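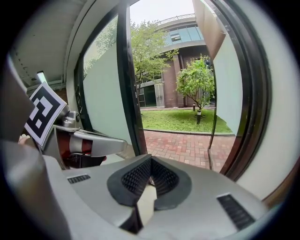 Ploltalside > Notes > Machines

7/11/18

Can a machine do the chores yet. Short answer, no. Longer answer, a bit, if you pick the chore for it.

Been chewing on this ever since we did the shop move at Gimmont. Doors are the thing. People talk about folding shirts and washing up, fine, but first it has to get thru a door. Find the handle, pull, don't let it swing back, mind the step. I do that 30 times a shift with a box on my hip and never think about it.
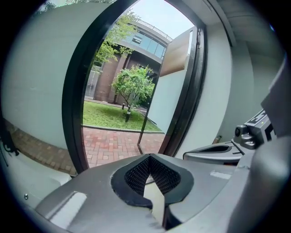 And then outside. Brick paving, a curb, grass. Light changes the second you leave the room. A gripper that's good at a bench is not much use if the rest of it can't get to teh bench.

Would I pay for one? Told myself 1,000 tops, and it has to take the trash out. Both bags. Still waiting. Will look again in October, maybe sweeping by then. Sweeping I'd take.

Recent posts
Holtodura shelf brackets, 2 years on
Why I gave up on the label printer
11 jobs I still do by hand

Contact | Copyright Dimitriou | Back to top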